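Zwei Arme, Kissen in Bezug: Woran erkennt die Ablaufsteuerung, ob der Stoff gegriffen ist?

Gefragt von kantenfilter
Forum: Robotik / Software / Wahrnehmung und Planung
14. Februar 2018

Hallo zusammen,

ich sitze an einer Ablaufsteuerung für zwei Arme, die ein Kissen in einen Kissenbezug bringen sollen. Die Bahnplanung macht Fladano, darüber liegt ein selbst geschriebener Zustandsautomat. Die Bewegungen an sich laufen ordentlich, auch Kollisionen zwischen den Armen sind kein Thema mehr, seit ich beide gemeinsam plane und nicht mehr nacheinander.

Mein Problem ist der Übergang von „Greifer zu“ nach „Ziehen“. Bisher prüfe ich nur die Öffnungsweite. Bei festen Teilen geht das gut. Beim Stoff sind die Fingerspitzen fast zusammen, egal ob dazwischen eine Lage liegt, zwei Lagen oder gar nichts. Der Unterschied geht im Rauschen des Encoders unter. Den Motorstrom habe ich mir ebenfalls angesehen, er hängt aber stärker davon ab, wie schnell ich zufahre, als davon, was zwischen den Fingern liegt.

Ich habe 363 Versuche aufgezeichnet und ausgewertet. Bei 19 Prozent davon ging der Automat ins Ziehen, obwohl kein Stoff gegriffen war. Dazu kommen die Fälle, in denen beide Lagen des Bezugs im Greifer sind. Die habe ich nicht sauber getrennt erfasst, weil ich sie im Log nicht von den guten unterscheiden kann.

Kamerabilder habe ich genug: je eine Kamera am Greifer und eine feste, die den ganzen Tisch sieht. Die Segmentierung läuft mit Virkatard und liefert mir eine Maske für Kissen und Bezug. Leider sind Kissen, Bezug und Tisch alle weiß. Die Maske springt von Bild zu Bild, mal gehört der halbe Tisch zum Stoff, mal wird das Kissen zum Bezug gezählt. Am besten erkannt wird noch die beige Rüsche.

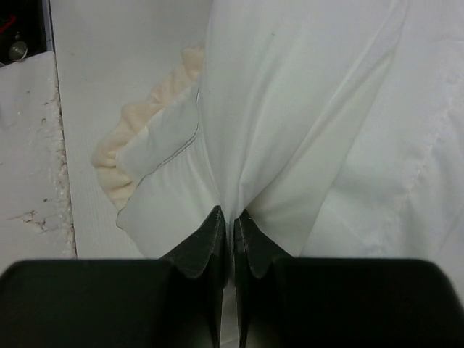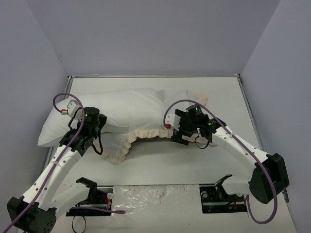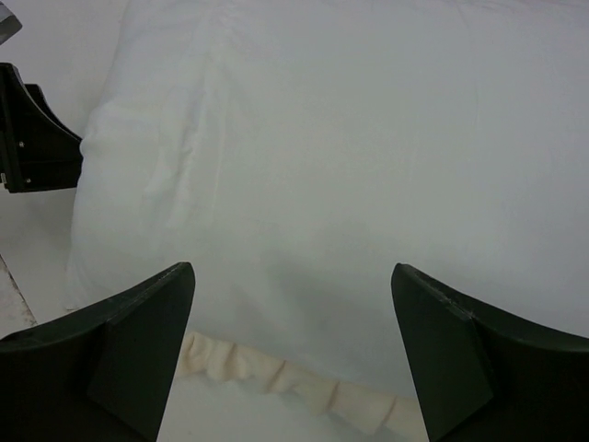 Bilder 1 und 3: Kamera am Greifer, Bild 2: feste Kamera

Im ersten Bild ist der Greifer zu und hält weißen Stoff, die Falten laufen strahlenförmig auf die Spitzen zu. Im dritten ist er offen und der Schatten liegt auf dem weißen Stoff, den nimmt mir die Segmentierung auch noch gern als eigene Kante.

Meine Fragen:
Kann man aus der Greiferkamera verlässlich ablesen, ob Stoff zwischen den Fingern ist, und wenn ja, mit welchem Merkmal?
Lohnt es sich, die Maske über mehrere Bilder zu glätten, oder verschiebe ich damit nur den Fehler?
Wie würdet ihr den Fall mit zwei Lagen abfangen?

Andere Finger oder Kraftsensoren kommen vorerst nicht in Frage, es muss in Software gehen. ROS läuft, Auswertung in Python, die Greiferkameras kommen mit 12 Bildern pro Sekunde an.

Danke schon mal.

3 Antworten

regelkreis_ost

Ich würde die Entscheidung gar nicht an einem Einzelbild festmachen. Bau einen Prüfzustand zwischen „zu“ und „ziehen“ ein. Ablauf bei mir (andere Aufgabe, Handtücher, aber gleiches Problem):

Greifer schließen, kurz warten, bis der Arm ruhig steht. Bild aus der Greiferkamera speichern. Senkrecht zum Tisch ein kleines Stück anheben, bei mir sind es 2 cm. Wieder warten, zweites Bild speichern. Dann beide vergleichen.

Der Trick ist, dass die Kamera mit dem Greifer mitfährt. Gegriffener Stoff bleibt direkt an den Spitzen im Bild nahezu stehen, Tisch und liegender Stoff verschieben sich. Du brauchst also einen kleinen Ausschnitt direkt oberhalb der Spitzen und rechnest dort den optischen Fluss. Ist er dort klein und weiter außen groß, hast du etwas in der Hand. Ist er überall etwa gleich, bist du leer hochgefahren. Dafür brauchst du keine Maske und musst auch nicht Weiß von Weiß trennen. Etwas Struktur muss der Fluss natürlich finden, aber wenn ich mir dein erstes Bild ansehe, geben die Falten genug her.

Zwei Dinge, über die ich gestolpert bin. Erstens die Finger selbst ausmaskieren. Die stehen im Kamerabild immer fest und ziehen dir den Mittelwert nach unten, dann meldet die Prüfung immer „gegriffen“. Die Fingermaske hängt von der Öffnungsweite ab, also einmal für „zu“ aufnehmen und nur die verwenden. Zweitens die Belichtung der Kamera fest einstellen. Bei so viel Weiß regelt die Automatik ständig nach, und das sieht im Fluss aus wie Bewegung.

Zur Glättung: Median über ein paar Bilder schadet nicht, solange der Arm steht. Während der Fahrt würde ich es lassen, da hinkt die Maske hinterher und du greifst daneben.

Wenn die Prüfung fehlschlägt, Greifer auf, Position etwas versetzen, neu anfahren. Nach der zweiten Wiederholung gehe ich zurück in die Wahrnehmung und suche einen neuen Greifpunkt. Die Versuche unbedingt mit Grund ins Log schreiben, sonst stehst du beim Auswerten wieder da wie jetzt.

pixelschieber44

Einfach einen farbigen Bezug nehmen, dann hat man das ganze Problem nicht. Wir hatten blaue, da ging es mit einem simplen Farbfilter.

tf_baum

Den Vorschlag mit dem Anheben kann ich bestätigen, ich ergänze nur zum Fall mit zwei Lagen und zur Rüsche.

Aus der Greiferkamera allein bekommst du zwei Lagen nach meiner Erfahrung nicht sicher heraus. Die obere verdeckt die untere. Du hast aber die feste Kamera. Halte den zweiten Arm an der Öffnung des Bezugs still und hebe mit dem ersten etwas weiter an als für die reine Greifprüfung. Ist nur die obere Lage gegriffen, bleibt der untere Rand auf dem Tisch liegen und die Öffnung klafft. Sind beide Lagen drin, kommt der Rand komplett mit hoch. Hier würde ich die Rüsche benutzen. Du schreibst ja selbst, dass sie am besten erkannt wird, und in der Übersicht hebt sie sich gut ab.

Also für die feste Kamera keine allgemeine Stoffmaske, sondern nur eine Klasse „Rüsche“ gegen alles andere. In Lab umrechnen und auf dem b-Kanal schwellen, das reicht oft schon als Vorfilter. Was dann übrig bleibt, gibst du Virkatard. Falls dir die Rüsche dort in mehrere Stücke zerfällt: nicht zusammenwachsen lassen, die Stücke einzeln behalten. In deinem zweiten Bild liegt auch ein Stück hinter dem Handgelenk des rechten Arms, da würde eine geschlossene Kontur quer über den Arm laufen.

Apropos Arme: Die kannst du aus der festen Kamera herausrechnen. Du kennst die Gelenkwinkel, also das Modell ins Bild projizieren und den Bereich mit etwas Rand sperren. Die Kabel würde ich getrennt behandeln, die stehen ja in keinem Modell. Bei dir sind die langen lila, das geht über den Farbton, die schwarzen brauchen etwas anderes. Ohne das hatte ich ständig Kabelstücke in der Maske.

Den Schatten unter dem Greifer bekommst du damit nicht weg. Den würde ich im Kamerabild am Handgelenk schlicht nicht als Kante zulassen, wenn er keinen Farbunterschied zur Umgebung hat, nur einen Helligkeitsunterschied.

In Fladano kannst du das Anheben als eigene kurze Bahn anlegen und mit fester Geschwindigkeit fahren. Bitte nicht in die Ziehbewegung hineinrechnen lassen, sonst glättet dir der Planer den Halt weg und das zweite Bild ist verwischt.

Kommentar von kantenfilter

Danke euch. Das mit der fest eingestellten Belichtung war mir nicht klar, die Automatik ist bei mir an. Ich baue zuerst die Prüfung mit dem Anheben ein und lasse sie über die alten Positionen laufen. Der Bezug bleibt weiß, das ist so vorgegeben. Die Sache mit den Gelenkwinkeln nehme ich mir danach vor, dafür muss ich die feste Kamera erst neu kalibrieren.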